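Student Projects | Robotics | Threads

Breakfast robots, a thread (it's long, sorry, put the kettle on)

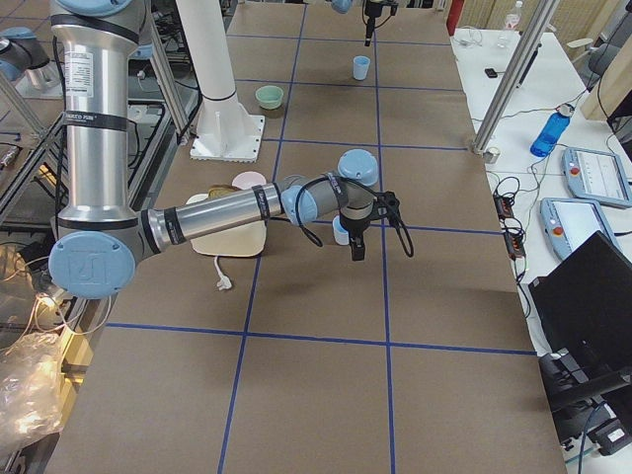

Our arm at the little blue cup. Grid courtesy of four people and a lot of tape.

Okay so a few of you asked what I've been doing with my evenings all term and why I keep turning up to the pub with blue tape stuck to my jumper. It's the robotics project! We're teaching two arms to set and clear a breakfast table. Cups, bowl, plate, tray, the lot.

The team is me, Hae-won Kwon, Jérémie Lemaire and Fouad Hamdy, and our supervisor is Hanne Fogh, who has the patience of a saint and a very loud laugh. We called the project Gromport. It was meant to be a placeholder name and then Fouad put it on the poster, so now we're stuck with it.

The brief sounded so easy in week one. Cup goes from square A to square B. Bowl goes next to plate. I can do that half asleep, I do it half asleep every morning, how hard could it be for a robot.

Reader, I spent my first 16 attempts closing the gripper on nothing. Just air. Beautiful confident little pinches of air, a thumb's width to the left of the cup.

It was our calibration. I'd measured from the wrong corner of the table and then carefully entered the wrong number everywhere. Hae-won found it by standing behind me eating an apple and going "is that meant to say that?" Cheers mate.

The tape grid has been the best thing we've done, I reckon. Before that we'd all say things like "put the bowl back where it was" and have four different opinions on where it was. Now it's got a square. Everyone writes the square down. The arguments are over which colour highlighter to use.

Someone asked how the arm knows where to go. Short version – you move it to a pose using the teach pendant, save that pose, move it to the next one, save that. String enough together and you've got a pick and place. Longer version is that you then spend a fortnight working out why it swings its elbow out on the way.

We've got two pendants on the side table, one for each arm, and they look the same. I have absolutely picked up the wrong one and jogged the wrong arm. Jérémie stuck his hand out and said "swap" without even looking up from his laptop.

Which brings me to the big red button. Hanne made us all practise the emergency stop before we were allowed to save a single pose. Thumb near it, every time, even at crawling speed. I felt a bit silly on day one and I've hit it plenty since, so no longer feeling silly.

Cups are harder than you'd think, by the way. You've got to come straight down, and if you're off centre one finger lands on the rim and over it goes. We come in from above, pause, then drop slowly with the fingers open either side. The pause was Fouad's idea and it helped heaps.

The plate is my nemesis. Flat thing, two fingers, no handle, nothing to get hold of. We've ended up treating the tray and plate as one job where we can, so the plate stays put and we bring the food to it. Is that cheating? Hanne says it's "a design decision" and I'm going with that.

Cable management, or as we call it, the shame table. I won't be taking questions on the shame table. Fouad tidied it in June and I think about that day often.

Our score sheet, for the nerds: a run is the full set – both cups, bowl and the round thing on the plate. We've done 35 full runs this month with the current program. I'm not telling you how many were clean until the write-up's marked, but the cups are way ahead of everything else and I'm pretty chuffed about it.

The bit I didn't expect to love is getting the two arms to share the table. They both want the middle squares. Our first fix was making one wait until the other was completely home, which was safe and so, so slow. You could've buttered toast by hand for the whole street.

So Hae-won wrote a sort of booking system. An arm asks for a square, gets it, does its thing, hands it back. If the square's taken it waits in the one next door. Watching that go the first time, I might have squealed a bit!

It did also get into a state where each arm was politely waiting for the other, forever. Very Canadian of them, according to Jérémie. Two lines of code and a long chat about who goes first and it was sorted.

We're up against Jaltomholm at the student showcase and their group is doing laundry folding, which, hats off, I wouldn't touch fabric with a barge pole. Romain Perrin from their team came over to have a squiz at our grid and went home with a roll of our tape. I want it back, Romain.

Things I'd tell anyone starting one of these: write your squares down, label your pendants, save a copy of the program before you "just tweak one thing". I lost a whole Thursday to one tweak.

Next up is pouring. Only dry stuff, Hanne's been very firm on that. I've bought a bag of lentils and I've already been told I'm in charge of the dustpan.

Right, I'm off to relabel the pendants. Shout if you've got questions and I'll get to them between runs.

Last updated: 2024-12-20

Comments

pruvost_maker: The booking thing is so clever. Did you write it from scratch or is there a library? Our club's got two arms and we just take turns like your first version.

tilly.k: "Beautiful confident little pinches of air" is my whole degree

Romain P: The tape is gone. It's on our table now and it looks great.

grumpygums: Try a lip on the plate? We had one with a raised edge in our comp and two fingers could just get it if you came in at an angle. Took us ages to tune though.

Hae-won: It was a pear.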